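Konrad Lehner was still hunting for his glasses when I arrived in Villileck, a little after nine on a wet October morning, and he waved me towards the kettle with his free hand. He has been framing pictures for 25 years, most of them from the back room of what used to be Pichler the baker's, and he talks the way he works, slowly and with plenty of going back.

"People bring you the picture and think that's the whole job," he told me. "But you have to ask where it's going to hang. A gold face is lovely in a dim hallway, and in a bright kitchen it can shout at you!"

He learned from Gion Mayrhofer, over in Tremel, who made him cut 141 corners before letting him glue one. (He kept the tally in pencil on the door, and it's still there.) I asked whether he had minded. "Oh, dreadfully. I went home and told my mother I'd be a postman."

He always looks at a frame upright before he'll call it done, he said, and he likes a dark outer edge round a gold one, to give the eye somewhere to stop.
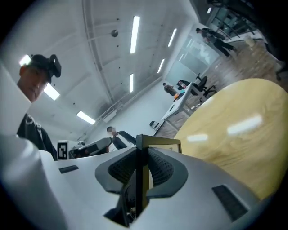

"And I do like a round table for it," he went on. "You can come at the thing from any side, and when friends drop in there's always room for one more pair of elbows. Gion thinks I'm mad. His is square, and he's had it 20 years, so we don't discuss it."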